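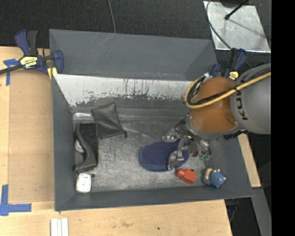 # Re-seating and re-checking a bin-picking cell

Revised 15 December 2020. Applies to the cell at Ukthorpe. The one at Vorklow has a different table and most of the measurements won't carry over.

The Skivevley manual says the cell "holds its calibration in normal use". I don't believe it, and I'd ask you not to either. The arm will hold. The bin is a metal box on a wooden table, and it gets leaned on, knocked and pushed every time a finger goes down too far. When picks start landing to one side, check the bin before you touch anything in the software.

## Before you start

You need a steel rule, a torch, a fresh roll of blue tape, a cloth and a soft pencil. Allow 60 minutes. The manual says less, but it leaves out the test picks.

Stop the program, bring the arm up clear of the rim and lock it out. A paused arm is not a locked-out arm.

## 1. Clamps

The bin is held by bar clamps near its back corners. Try each one by hand. If a handle turns easily, it was loose, and you can stop blaming the camera.

Look under the jaw for the pad. Without it the jaw bears straight on the painted metal and creeps. Tighten one clamp a little, then the other, and go back and forth. Doing one up fully first will twist the bin, and you'll spend the afternoon chasing an error you put in yourself.

## 2. Tape marks

Blue tape on the left side of the table marks the corners of the board that lies against the bin. Treat it as a rough guide. Tape stretches, and people re-stick it where they think it was. Measure from the table edge with the rule, and if tape and rule disagree, go with the rule and lay new tape.

## 3. Walls and floor

Empty the bin and wipe it out. Old scratches on the floor and chipped paint on the back wall don't matter much on their own. Fresh ones do. Ring any new mark in pencil and note which wall it's on. A run of them along one wall usually means the offset on that side is too small.

Shiny patches are a different problem. Shine the torch along the floor from the front and look for glare, mainly in the corners. Hutapea sell a matting spray for this. I've used it, and it wore off by August.

## 4. Hose and cables

Unlock, then drive the arm slowly to all four corners at picking height, with a finger on the stop button. Watch the loop in the hose beside the wrist joint. It should open and close without pulling tight or touching the rim. Check every tie on the thin black cables. Replace any that slide, and don't pull the new ones down so hard that they pinch.

## 5. Test picks

Use a mixed load: something soft, something small and hard, a pouch, a knitted toy, a slipper. Put a few of them close against the walls. A test with everything in the middle will pass on a badly set cell, and I suspect that's how the supplier's demonstrations are done.

Run 100 picks. On my last check 63 went in first time before I re-seated the bin, and 19 of the misses were at the left wall. Write down where the misses fall as well as how many there are. If they're scattered, look at the fingers. If they all lean one way, go back to step 1 and measure again.

Only recalibrate the camera once the bin has passed steps 1 to 3. Otherwise you're teaching it the wrong position – and it will learn it very well.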